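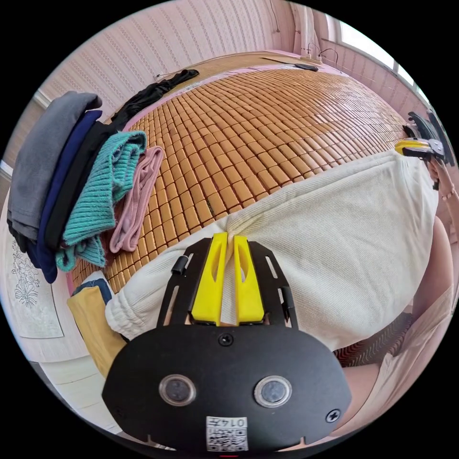

2. What we looked at

Our report is on the Salmonella cases linked to bagged alfalfa sprouts sold at the Pridbridge market in January. In-ho Yeom collected the public notices and Sulastri Wattimena spoke to stallholders. We wrote the rest together.

The sprouts were grown by Pattinasarany, a small producer outside Plurkeck, and sold under the Villano label. Seven people became ill and two went to hospital. The recall covered lot 1738, which had already been on shelves for six days.

3. Why sprouts are a problem

Seeds can carry bacteria in tiny cracks in the seed coat. Sprouting needs warmth and moisture, and bacteria like the same conditions. Rinsing at home does not remove them - cooking until steaming hot does.

4. Stallholder interviews

Sulastri asked 16 stallholders how they heard about the recall. Most found out from customers. Only three had received the emailed notice, and one had it in her junk folder. Fridge temperatures were not checked, as we did not have permission.

5. Limits

We could not get the lab results for the seed itself, so we can't say whether the seed or the growing water was the source. The grower did not reply to our second letter. Our map of the stalls is in Appendix B.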